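Home Forums New Posts Gallery Members Search Log in

Windows, Doors & Trim
Thread: Strip to bare wood or just scuff and recoat?

hiebert_m
I have wood windows on the north and west sides of the house, stained a reddish brown by the previous owner and clear coated with something that has gone cloudy on the lower rails. The upper parts are fine. I've read two opposite opinions. One says take everything back to bare wood or you are wasting your time. The other says scuff it, spot stain the bad places and put two coats over the top. I have 7 windows to do and I'd like to be finished before the cold sets in at the end of September. What would you do?
Murray

olaniyan_a
Scuff and recoat where the finish is still stuck, strip where it isn't. Press a piece of good tape on the old clear coat, rub it down hard and pull it off fast. If finish comes up with the tape, that piece has to be stripped. If nothing comes up, sand with 320 and move on.

The lower rails almost always fail first. Water sits there. You'll probably strip all of those and leave most of the rest.

trellau_road
I disagree with the above. I did it that way on our place and the spot repairs showed. The stained patches came out darker than the wood around them, and the new clear over old clear had a different sheen in low light. I ended up going back and stripping the whole lot the next summer. If you care how it looks from indoors, strip it all and do it once.

olaniyan_a
What stain did you use for the patches? If it was a wiping stain on wood that had been stripped with chemical remover and not rinsed well, it will go blotchy every time. That's a prep problem.

trellau_road
Usten oil stain, the chestnut. I rinsed it. The wood had gone gray underneath and I sanded the gray off. It still took the color differently. I don't think you can avoid it on old softwood.

McKinnonF
A few things from having done this on two houses.

Check the putty or glazing bead before you touch the finish. If it's cracked, water is getting in behind it and any new coating on the lower rail will lift again within a year or two. Fix that first and give it the full cure time on the tin.

Keep the clear coat just onto the glass, a sixteenth of an inch or so. People mask right to the edge of the wood to get a neat line and then the joint between wood and glass is left bare. 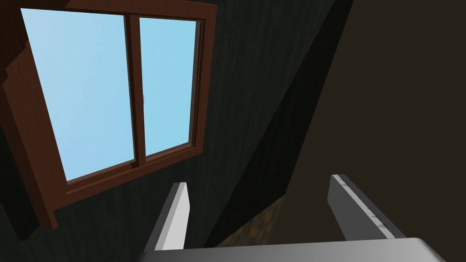
The color question depends a lot on the wall next to it. A warm brown against a dark gray wall hides small differences, and against white you see every one of them. I'd do one window completely, live with it for a week, and then decide about the rest.

Also, take the sash out if you can. Doing the bottom edge in place is miserable and most people skip it.

Florence

hiebert_m
Thanks. I did the tape test this afternoon. The tops and sides held on every window. The lower rails let go on all but one. The walls inside are white, so I take the point about color.

The sashes on the west side come out. The north ones look like they were painted into the stops at some point and then stained over. Is it worth cutting them free?

noemie.p
Cut them free. Run a sharp knife down the joint a few times before you try a putty knife, or you'll pull splinters off the stop. If a stop breaks it's a cheap piece of molding to replace, but matching the old stain on new wood is a pain.

For what it's worth I used Irnwood water-based clear over old oil varnish and it has been fine since 2000, with one maintenance coat. I know people say you can't put water-based over oil. You can if the oil is fully cured and you scuff it properly.

trellau_road
I would not recommend water-based over old oil to someone who already has cloudy finish. You don't know what's on there.

noemie.p
The cloudy part is coming off anyway. He's only going over the sound part.

olaniyan_a
Agree with Noémie. Try it on one stile first, let it dry three days and do the tape test again. If it holds, go ahead.

hiebert_m
OK. Plan is to strip the lower rails, scuff everything else, and start with the west window in the back bedroom, where it matters least. I'll mix the stain on scrap until it's close and put a thin coat on, then a second if it needs it. If the patches show badly I'll strip that window completely and use it to judge how long the others would take.

McKinnonF
Cut the scrap from the same kind of wood and sand it to the same grit as the rail, or the test won't tell you much. And look at it in the morning as well as under the lights.

Reply Subscribe Previous thread Next thread Back to top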